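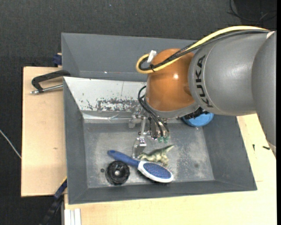 Ticket 100
Opened: 6 March 2003
Product: Gakwood gray storage bin
Status: waiting on customer

Problem as reported
Customer keeps mixed household items in the bin: hairbrush, small toys, odd round parts. Says fine grit and short hairs collect on the floor of the bin and get into the bristle pad of the brush. Wants to know if the hole in the floor is a defect and if the scuffing can be removed.

Checked
Hole is not listed as a fault for this bin. Told customer not to plug it with glue. Tape on the underside is fine if small pieces are dropping through.

Tried, first reply
Empty the bin, wipe with dish soap and warm water, leave 30 minutes, wipe again. Customer reports grit gone, scuffs the same.

Tried, second reply
Melamine sponge on one corner. Scuffs lighter but the patch now looks shiny. Advised to stop there. Scuffs are surface wear and do not affect use.

Brush
Pull hair out with a comb, then wash pad side down in shallow water for 2 minutes. Dry face down on a towel. Do not soak, water gets in behind the pad.

Still open
Customer asked for a liner. The Ninoro felt one was discontinued in December. Dranitz has a rubber mat but it is 9 mm too wide and would need trimming. Sent the part details, no answer yet.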